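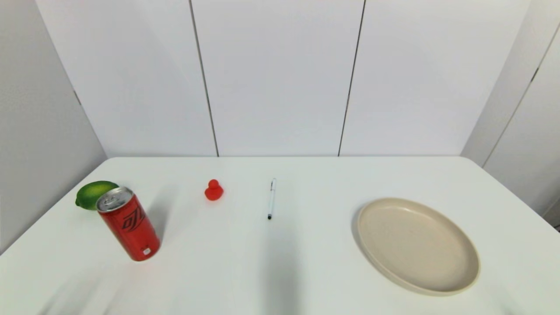
Friday's layout, with the lime half behind the can.

Friday, after tea

Lime, can, duck, pen, plate. I have typed those five words so often this week that I'm starting to dream in them. Today's batch was 40 episodes, and Shona MacKinnon wants the same again on Monday with the order swapped around. I said fine. I've been saying fine a lot.

The instruction for most of the afternoon was "put the duck on the plate". Sounds like nothing. The pen lies between them, pointing toward the front edge of the table, so you either lift over it or you clip it, and I clipped it more than I'd like to admit. Shona says keep the clips if the duck ends up where it should. I'm not so sure. If you show a thing forty times that nudging a pen is part of moving a duck, I'd expect it to nudge pens. Her view is that variety is good and it will sort itself out in training. That phrase gets used around here the way my gran used "God willing".

Threw out 17 in the end. Four of those were my fault. The rest were the recorder stopping early, and I've written it up again for the Millov people, who will ask me again whether I restarted it.

What bothers me more is the table. White top, white panels behind, soft grey shadows across the near side from whatever is between the lights and the work. I can't think of a kitchen anywhere that looks like that. Put a red duck on a white table and of course it gets found, a pigeon could find it. Then we'll take it over to the Otlow flat with the patterned cloth and the window, and everyone will act surprised. I brought this up at the Tuesday meeting and was told the plain setup is "phase one". I asked what phase two was and we ran out of time.

The two red things were my idea, at least. Can and duck, close in colour, nothing alike in shape. Last month's model did 85 per cent on "pick up the red can" and everybody was pleased until I asked how many of the trials had anything else red on the table. None. So now there's a duck. And the lime goes behind the can so part of it is covered, because in the older sets every object sat out in the open like it was posing for a school photo.

I don't want to be the sour one. Vukadinović's write-up went round at lunch and there's a decent bit in it about how few examples you need if they're properly different from each other. I read that part twice. Then I went back and did the afternoon batch, properly the same as each other, apart from moving the plate a hand's width to the left halfway through. I put that in the notes as "plate varied". Not my proudest line.

Kirora want the labels by the end of the month. They also want the wording changed from "plate" to "dish" in half of them, so it learns both. Fair enough, although I'd have liked to know before I typed it.

Wrist is sore again from the controller. 36 to redo on Monday before we even start on the lime. Must remember to ask if there's another pen, a dark one, and to take my good mug home before it ends up as an object.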